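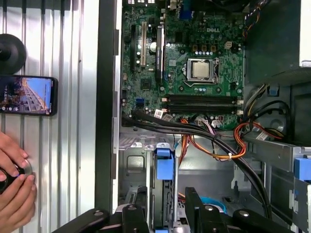
Old office PCs pile up in Flodard, county wants them back

FLODARD - The county's electronics drop-off took in 2447 desktop computers between spring and November, more than it has ever handled in one year, and the shed behind the Huner Road transfer station is full. Again.

The county says it will keep taking them. No fee for households, same as before. Businesses will pay starting in January, $10 a machine, with the first 10 free.

Most of the load this year came from offices, not homes. Two insurance branches closed, the school district swapped out its labs, and a lot of people seem to have found out at the same time that the computer under the desk won't run the newest operating system. Monitors are down. Printers are about the same as last year, which is to say too many.

Sampaio, the refurbishing shop on Pivberg Street, has the contract to sort what comes in. Of the machines it has gone through so far, 732 were good enough to go back out with a fresh system on them. Another 263 were stripped for memory, power supplies and fans. The rest is waiting or has gone for scrap.

The refurbished ones go to the library first, then to the adult education program, then on sale at the shop. Prices not set yet. The shop says it will post a list on the door when there is one, and please don't call.

A reminder on data, since this comes up every year. The county does not promise to wipe anything at the drop-off. Residents should erase there own drives before bringing a computer in, or take the drive out and keep it. On a lot of office desktops that is a short job: unplug the power cord, open the side, disconnect the two cables, and the drive comes out.

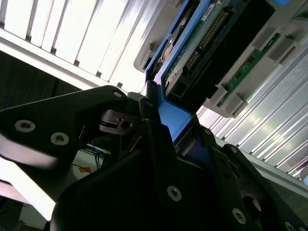 Anyone who would rather not open the case can ask for the drive to be pulled at the counter while they wait. That service is free through the end of the winter and runs mornings only, 8 to 11:30. Expect a line. Drives left with the county are shredded, and there's a receipt if you ask for one.

What the station takes: desktops, laptops, monitors, keyboards, cables, routers, phones. What it doesn't: TVs over 40 inches, anything with a leaking battery, microwaves. Microwaves go to the metal pile by the east gate, where they have always gone.

A second shed was in the budget request this fall and got cut. The county is now looking at renting space at the old Huner feed warehouse for the overflow, though the roof there needs work before anything can be stored inside. A decision is expected next month.

Until then the station asks that people bring in no more then five machines per trip and keep them out of boxes, it slows down the unloading. Gate closes at 4:30 p.m. Vehicles already in line at closing will be let in.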